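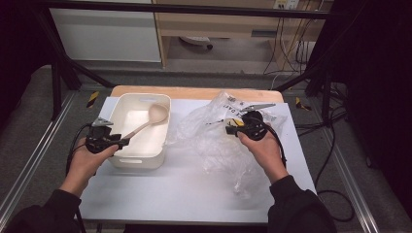
Warkex has released version 12 of Skarkora, its software for turning hand-guided demonstrations into motion plans for two-armed robots. The main change is in how the program deals with objects that have no fixed shape. Earlier versions could plan a grasp on a wooden ladle in a plastic basket, but a crumpled clear bag lying next to it was often treated as part of the table. The new perception module labels see-through material separately and passes the planner a region to approach, with a limit on closing speed.

Warkex says the module was trained on 1,025 demonstrations recorded with hand-held grippers, 62 of which were set aside for testing. It has not published success rates.

The release also adds a timeline editor, in which the left and right gripper tracks can be trimmed separately. Files made with the May version will open after a one-off conversion. Itar, which supplies the planning library, has fixed a fault that stopped long jobs at more than 2,000 waypoints.

Skarkora 12 is available to licence holders from 2018-07-20. A version for Hofstetter controllers will follow.

Contact us | Copyright Warkex 2018 | Back to top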